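Imprimer | Envoyer par e-mail

Journal de dépannage, cellule « recharge sanitaires », site de Plavden
24 novembre 2023, par l'équipe maintenance de jour

Objet : le bras lâche le rouleau trop tôt au moment de la pose
Statut : contourné, ticket laissé ouvert

Bon, je reprends le fil, le ticket commençait à ressembler à un roman. Le symptôme est toujours le même : prise correcte, trajet correct, et à l'arrivée sur le dérouleur la pince s'ouvre avant que le rouleau soit bien en place. Il tombe, l'alarme sonne, et quelqu'un de l'équipe de nettoyage doit lâcher son chariot pour venir acquitter. Sur une série de 700 cycles, j'en ai relevé 4 comme ça. Sur le papier c'est peu, mais à 5 heures du matin les collègues n'ont pas du tout le même avis que mon tableur !

Premier essai : j'ai baissé le seuil d'effort à la descente. Mauvaise idée, le bras s'est mis à considérer le moindre frottement comme une pose réussie. Remis comme avant.

Deuxième essai : j'ai appelé le support de Zarnier, qui m'a demandé de refaire le point d'approche à vide puis avec un rouleau. Refait les deux, 2 mm d'écart (je m'en doutais un peu, le gabarit avait bougé depuis février). Corrigé, et déjà ça va mieux.

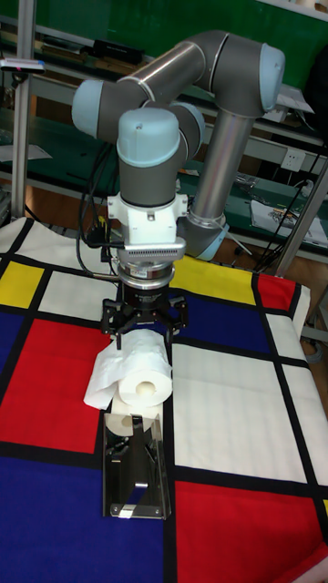
Pince fermée sur le rouleau, au-dessus du dérouleur métallique. Noter la feuille qui pend à gauche.

Cette feuille, justement, c'est mon suspect numéro un. Quand le début du rouleau n'est pas collé, le papier pend, et je pense qu'il peut se coincer entre le rouleau et le support à la descente. Le capteur sentirait alors un contact et le programme croirait être arrivé. Je n'ai pas encore réussi à le prouver, mais avec des rouleaux Pliketti dont j'avais recollé la première feuille, j'ai passé 350 cycles sans une seule alarme.

Contournement en place : vitesse de descente réduite, et double lecture de l'effort avant ouverture. On perd un peu de temps par pose, tant pis.

Maintenant la partie qui n'est pas technique, mais je la note quand même ici. Les collègues du nettoyage m'ont dit que la cellule leur enlevait la partie la plus pénible, la préparation des supports à la chaîne, et que ça, elles ne le rendraient pour rien au monde. Par contre, elles se retrouvent à surveiller une machine sans que ce soit écrit nulle part dans leur poste. Acquitter une alarme, ça a l'air de rien, sauf que la procédure Medrano fait six pages et que personne ne les y a formées. J'ai fait un résumé sur une feuille plastifiée, accrochée au pupitre, et j'ai demandé une vraie demi-journée de formation. Pas de réponse pour l'instant, je relance.

Reste à faire :
- refaire une série complète avec feuilles non collées, en descente lente
- vérifier l'usure des doigts de la pince
- demander au fournisseur si on peut avoir des rouleaux collés d'office
- relancer pour la formation (oui, encore)

Si l'alarme revient cette nuit, merci de ne pas jeter le rouleau et de me le laisser sur l'établi, même écrasé, avec l'heure notée dessus.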